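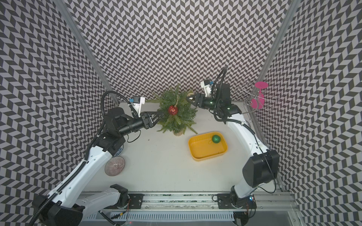

Small Trees, Big Fuss: What I've Learned About Decorating a Tabletop Christmas Tree

Posted August 2026 by the Dadley Kitchen Table
308 shares | 135 comments

Yes, it's still summer, and yes, I'm talking about Christmas trees. I like to pull the little artificial one out of its box while I've got a free afternoon and the good weather to shake it out on the back step. By the time the stores in Stuvalton have carols playing, I want mine sitting there ready to go!

I used to think a small tree would be easier than a big one. You'd think less tree, less work, right? But every gap shows on a small tree, and one heavy ornament can send the whole thing leaning like it's had too much eggnog. So these are the things I do now, more or less in the order I do them.

Fluff before you do anything else. The branches come out of storage squashed flat, and mine look pretty sad for the first ten minutes. Start at the bottom, next to the trunk, and bend each tip out a different way: one left, one right, one up. Work up to the top and then go around again, and don't skip the back. I skipped the back one year and you could see the pole from the hallway every time you came down the stairs.

Put it on a plain surface to work. I clear off the table completely and take the runner off too. Glitter gets into cloth and it will still be there in February (ask me how I know). A bare, wipeable top is so much nicer, and you can spin the tree as you go.

Red glitter balls are my favorite thing in the world on a green tree, but oh, the shedding. I give each one a gentle tap over the trash can before it goes near the branches. Some people spray them with hairspray first. I tried it on two, and one went sort of cloudy, so test it on one you don't love.

Hang from both sides. Do one ball on the left, then go straight over and do one on the right, a bit higher or lower. If you fill up a whole side first the tree gets heavy there and starts to tip. If yours has a really light base, a dab of poster putty under each foot holds it nicely and peels off later.

Don't hang anything right at the tip of a branch. Slide the loop back an inch or so to where the wire is stiffer, then pinch the tip upward so the loop can't slip off. For the loops themselves I threw out all the store hooks and went over to thin green floral wire. It disappears into the branches and I can twist it as short as I want. Short is good! A ball on a long dangly loop looks too big for a little tree.

Hold the branch with one hand and hang with the other. Sounds silly to even write down, but if you just poke at it one-handed the branch swings away and you knock off the one you did before.

For putting it all away, I use egg cartons for the small balls and a shoebox with tissue for anything bigger. The tree goes in an old pillowcase, pulled up from the base so the branches fold the way they want to go. Then I write on the box which bag has the wire in it, because I've bought that wire three times now.

If you've got a good trick for keeping a tiny star from flopping over, put it in the comments, please. I'm still using a twist tie and it's not pretty.

Recent posts
Getting Candle Wax Out of a Tablecloth
The Medrano Street Yard Sale: What I Bought and What I Should Have Left
My Wisus Storage Bins, One Year On
Drying Herbs Without Making a Mess
How I Finally Sorted the Gift Wrap Closet

2078 views | 293 saves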